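Stultlow Recreational Tennis League
Minutes of the April meeting, held in the upstairs room at the Thongdee Racquet Club

Present: Vichien Suwannarat (chair), Giorgia Pace (minutes), Buppha Saithong, Pongsak Wattanapong, Wichai Wattanapong, plus a good handful of members along the back wall, which was lovely to see.

Vichien opened at 7:15 and thanked everyone for coming out in the rain. He also thanked Buppha for the lemon bars, which were gone before we got to the second item. The March minutes were approved with one fix – the mixed doubles night at Levlow was rained out, and I had written that it was played. My apologies to both teams!

Court resurfacing
Pongsak has been back and forth with the parks office over courts 3 and 4, where the cracks along the baseline have opened up again after the winter. The parks office will do the patching, and the league has been asked to put in $3000 toward the new surface. There was a long and very good-natured talk over color (blue won, with some grumbling from the green side). Wichai moved that we pay our share out of the court fund, Buppha seconded, and it carried with all in favor.

Summer ladder
Buppha walked us through the new ladder, and people seemed really pleased with it. Players may challenge anyone up to 5 places above them, and matches should be played within 15 days of the challenge. New members will start at the bottom, as before, though Vichien reminded us kindly that the bottom is where he has spent most of his happy tennis life.

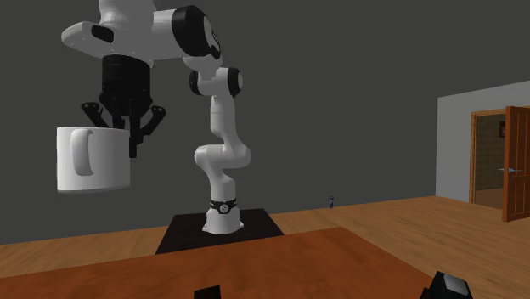

A member asked: Can we still play a ladder match if one of us is only free in the early morning?
Buppha answered that any hour the courts are open is fine so long as both players agree to it, and that the score should be sent to her by that evening.

Junior clinic
Wichai has room for 30 kids this summer and would like two more grown-ups on the courts with him, mostly to feed balls and tie shoes. The Sivum shop has offered to lend junior racquets again, and Giorgia will write them a proper thank-you note.

Lights
The timer on court 2 is still shutting off early. Pongsak will call the electrician again.

Vichien closed the meeting at 8:40. The May meeting will be in the same room, and Pongsak is bringing the snacks.

Respectfully submitted,
Giorgia Pace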